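## 4. Setting the pinch and doing your first pickups

By now you should have the body plate screwed together, both linkage arms riveted on, and the fingers swinging freely. If the fingers drag on each other at any point in their travel, go back to section 3 and fix that first. I skipped it on my first build and spent a whole evening blaming the wrong part.

I'm writing this for the hand-held version, the one you hold by the sides and squeeze. The motorized version uses the same fingers and the same linkage, so most of this carries over, but wait until section 6 before you wire up the Finico driver board.

You'll need:

- the small hex key from the Grindard hardware kit
- isopropyl alcohol and a rag
- the blue finger strips, cut to length
- a kitchen scale that reads in grams
- a pile of soft stuff you don't mind dropping

### 4.1 Line the fingers

1. Wipe the inside face of each finger with alcohol and let it dry.
2. Peel the backing off one strip and start it at the tip. Work down toward the linkage, pressing as you go.
3. Do the other finger the same way. Keep the two strips at the same height.
4. Close the fingers gently and hold them shut for a minute.
5. Leave the whole thing alone overnight if you can stand to. The adhesive really does get better by morning.

**Note:** Don't stretch the strip to make it reach! It'll creep back and leave you a bare tip, right where you do all your grabbing. If it's short, cut a new one.

### 4.2 Set the closing gap

1. Back the stop screw out until the fingers touch on their own.
2. Slide a piece of ordinary printer paper between them.
3. Turn the screw in until the paper just slips out with a light tug, then back it out a quarter turn.
4. Try the paper again. You want it held firmly along the full length of the strips, tip to base.

If it only holds at the base, your fingers are splayed, and you can usually fix that by loosening the two finger screws, squeezing the tips together and retightening. If it only holds at the tips, that's fine for now. I've run mine like that for months.

**Caution:** Keep your skin out of the linkage while you're adjusting. The arms cross close to the plate and they will happily take a bite out of the side of your thumb (mine healed, thanks for asking).

### 4.3 Check the squeeze

This one is optional, but it saves arguments if you share the tool with other people at your workshop.

1. Set the kitchen scale on edge against something solid and zero it there. If yours won't read on its side, skip ahead to 4.4.
2. Put one finger against the scale's platform and squeeze until the handles reach their normal closed position.
3. Write down the number.

Mine reads 328 grams with the soft spring from the kit and 922 with the stiff one. I use the soft spring for everything on cloth. The stiff spring is great for picking up screwdrivers and terrible for anything you'd be sad to crease. Your numbers will come out different, and that's okay – what you want is to get close to the same reading again after you take it apart.

### 4.4 Practice on soft things

Set up somewhere low and padded. A bed works better than a workbench, in my opinion, and you can sit on the floor next to it and put your elbows on the edge when your arms get tired.
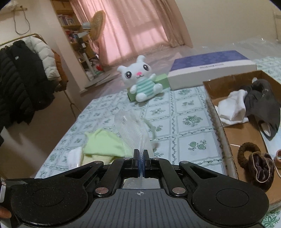

Thin fabric is the hardest thing you'll ask these fingers to do, so I start there and everything after feels easy. Bring the tips down almost flat to the surface, close slowly, and lift straight up before you move sideways. Mesh is a good first piece to practice on. A crumpled white net like mine gives the blue strips plenty of folds to catch, where a flat cloth such as the folded green one next to it has to be taken by an edge. Do the net until it's boring, then move on to cloth, then socks. I save little drawstring pouches for last.

1. Pick the piece up and hold it for a slow count of five.
2. Watch the tips. If the fabric is sliding, you're closing too far from the fold.
3. Set it down inside an open box with low sides. Lower it all the way before you let go, no dropping from a height.
4. Take it back out again. Getting things out of a box is a different skill from putting them in, and the walls will be in your way more than you expect.
5. When you can do 11 in a row without a slip, go to the next kind of item.

**Note:** If you practice over a plastic sheet, the fingertips like to skate on it. Come in at a steeper angle and touch down a little before you close.

**Note:** Watch for loops and cords. They hang below the fingers and snag on whatever you pass over. Lift higher than you think you need to.

### 4.5 If it keeps slipping

- **Both strips look shiny:** clean them with alcohol. Hand lotion is the usual culprit.
- **One strip is peeling at the tip:** replace it. Glue makes a hard spot and you'll feel it on every pickup.
- **Fingers close crooked:** check the rivets. A loose one lets that side lag behind. The Masri rivets I used first loosened up by June, and the Skitov ones have held so far.
- **Fine on socks, bad on mesh:** your gap is too wide. Redo 4.2 with thinner paper.
- **Hand cramps:** soft spring, shorter sessions, and hold the tool farther back on the plate.

### 4.6 How long the strips last

I kept a tally on masking tape stuck to my toolbox. My first pair made it to 1851 pickups before the tips got smooth enough to bother me, and most of those were cloth. Start a fresh tally when you put on new strips, and write down which spring you're using next to it. You'll want both when you get to the motor settings in section 6.

Store the gripper with the fingers slightly open. I use a folded piece of cardboard between them.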